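Call for participants: foam cube play study, Restthorpe

We are looking for adults to sit at a table and build things out of coloured foam cubes. If that sounds like a thin reason to leave the house, we had the same thought when the plan first reached us, and we would sooner hear from people who share the doubt than from people who already think blocks are good for you.

The background is a claim you will have met if you have ever bought a toy for a small child. Blocks, it says, teach planning, patience and a feel for space. Play packs make the claim, holiday clubs make it, and lately it has crept into away days for office staff. We have read a fair amount of what is offered in support and most of it is poor. The groups are tiny, the people running the session tend to be the people selling the cubes, and "engagement" is whatever the person with the clipboard felt like writing down.

So the Mondurness study asks something duller. Given a pattern to copy, do adults get quicker with practice at copying patterns in general, or only at that one? We ran a small pilot in June with 7 people and it told us very little, except that our instructions were too long.

What you would do

You will be given a card showing a layout and asked to make it on a brown tabletop. Some layouts are flat, close to a block letter. Others go upwards, one cube on another. The cubes are soft, plain and in several colours. There is no glue and there are no studs, so a stack leans if you let it.

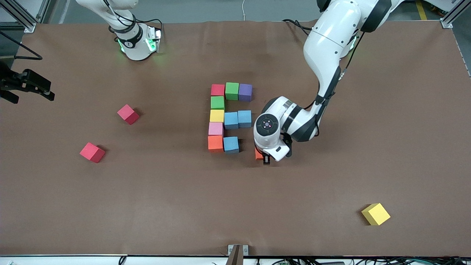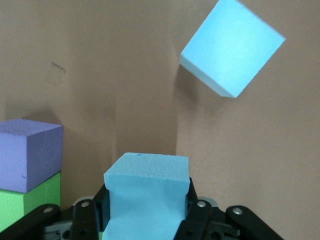
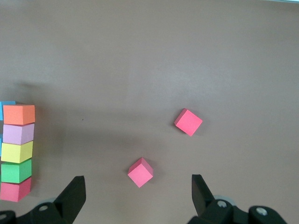 Foam cubes in mixed colours, including green and purple or something near it.

Musyoka Laizer read a draft of this notice and wrote back that we were being unfair to the cubes. He thinks people will enjoy the stacking more than we expect, that enjoyment is worth recording, and that a study which sets out to be bored will probably manage it. We have added one question about enjoyment to the form. We remain unconvinced that it will tell anybody much, but it is there and you may answer it at whatever length you like.

Who can take part

Anyone aged 18 or over who can tell the colours apart without strain and can sit and reach across a table. You don't need to be good with your hands. If you have worked for a toy firm or a play charity, please say so when you write – it won't rule you out, but we want it on record.

What you get

Travel within the county and a hot drink. You will also get your own timings, should you want them. There is no certificate, and we will not tell you that your brain has been trained.

How to apply

Write a few lines to Raghda Farah at the Mondurness study, Room 197, Restthorpe, and put reference 1332 at the top. Tell her when you are free and whether you need step-free access. Letters should reach us by 16/09/2023. Questions about how the results will be kept go to Selvaraj Roy at the same address, who will send you the full data sheet before you agree to anything.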